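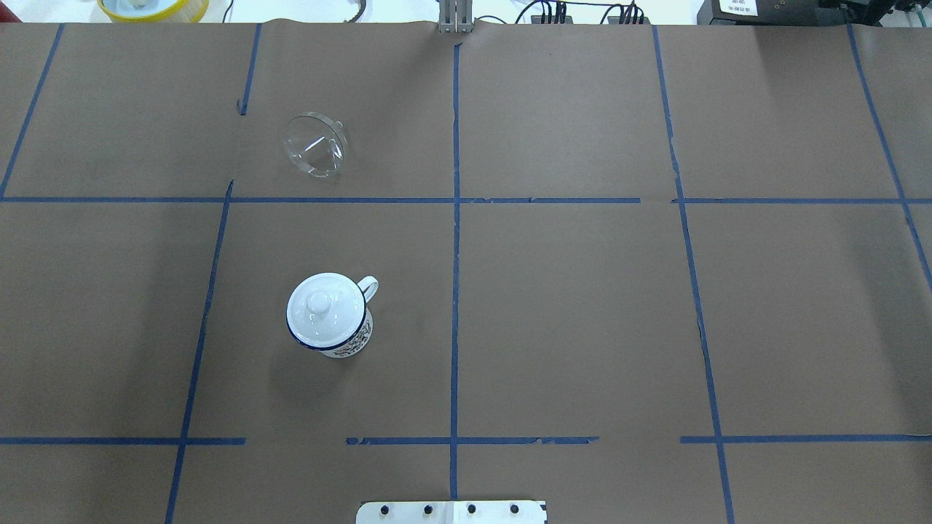
Features | Workbench & Storage

Masking out a work surface is an old habit in packing rooms and print shops, and it costs very little. A roll of kraft paper, a roll of blue painter's tape and half an hour will turn a plain table into a set of marked cells, each of which can be given a job. Henrique Serrano has run the finishing room at Ladard on this system for several years and has few complaints, most of them about tape.

The paper goes down first. Serrano uses a flat brown kraft, 700 mm wide, cut long enough to turn under the table at both ends. It should be left unrolled overnight under weight. Paper used straight from the roll keeps its curl, and the curl lifts whatever is stuck to it. Faint creases do no harm. A raised fold does, as a light glass object set down on one will rock.

The tape is the weaker part. Painter's tape is made to come away cleanly from paint, and its hold on kraft is moderate. It stretches when pulled hard off the roll and then creeps back, so that a long line applied under tension will open into gaps or drift off true. Serrano lays it slack, in lengths no longer than the arm can control, and overlaps the joins. Torn ends fray sooner than cut ones. He keeps a blade for this, although he admits that most of the lines at Ladard are torn by hand.

Whether the lines need to be square is a matter of some disagreement. Thitima Paisan, who set up the sample tables at Cokico, measures every cell from one corner and will relay a line that slants. Serrano does not. A cell that widens towards the back is still a cell, and uneven ones are useful for uneven things. A glass funnel needs clearance at the rim and almost none at the stem; an enamel mug with a lid needs room for the hand, and a spot beside it for the lid when it is off.

"The line only has to tell you where to put it back," he says.

On enamel, both agree. The ware should be lifted and set down, never slid. A chipped foot ring will score kraft in a single pass, and the score collects dust -- a problem with powders in particular. Glass should not share a cell with it.

Paper at Ladard is changed after 115 working days, or sooner if anything has been spilt. The tape comes up with it in one sheet. Paisan changes hers every December regardless of condition, and stores the spare roll upright in a dry cupboard, end cap on, with the tape hung separately on a peg.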